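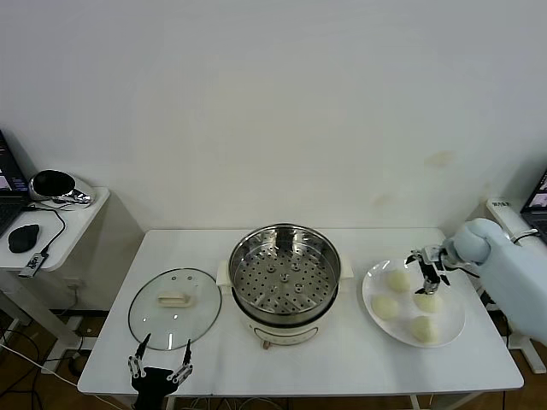
The Margravine's Envoy

Cedov was the second son of the Castellan of Rácz and, by the custom of that house, was given to the Hall of Seals at the age of 15. He served there as copyist, then as reader of treaties, and was raised to Envoy in the month of June, in the year the river forts were returned to Nutadar. His skill with the older tongues was considerable. His skill with a sword was not, and the Hall assigned him an escort on all roads east of the toll bridge.

The matter for which he is remembered concerns the debt of Rolano. Under the Treaty of the Fords, that city owed the Margravine 1000 silver marks and the service of 26 lancers, payable on her accession. The marks were delivered. The lancers were not. The Hall wrote twice to the Steward of Rolano and received in return a cask of plums and a letter on the subject of the weather.

Cedov was sent to obtain an answer. He arrived after nine days' travel and was received in the lower chamber, where the Steward, an elderly man in a gray mantle, asked him to sit.

"The lancers rode out in the spring," the Steward said. "I saw them through the gate myself."

"They did not reach us, my lord."

"No. I did not suppose they had."

He placed a ledger on the table and turned it so that the Envoy could read. Each rider was entered by name, with horse, harness and term of service. Beside every name stood a second mark in a hand Cedov knew from the oldest treaties in the Hall – the hand of the barrow kings, who had signed nothing for 1190 years.

"They were claimed on the road," the Steward said. "The older treaty has precedence. I had my clerks examine it with great care."

Cedov read the page again. The script was regular and the ink was dark. Under the terms set down there, the barrow kings were entitled to one company from each city of the plain, to be taken at the crossing of the salt road, and to be returned when the gate below the hill was closed. No date was given for the closing.

"Is there provision for appeal?" he asked.

"There is. It must be made in person, and in their language." The Steward folded his hands. "I have no one here who speaks it."

The Envoy asked for paper, and wrote to the Hall that his return would be delayed. He dismissed his escort at the city gate with a month's wages – they were Nutadar men, and had families – and took the salt road north before dark.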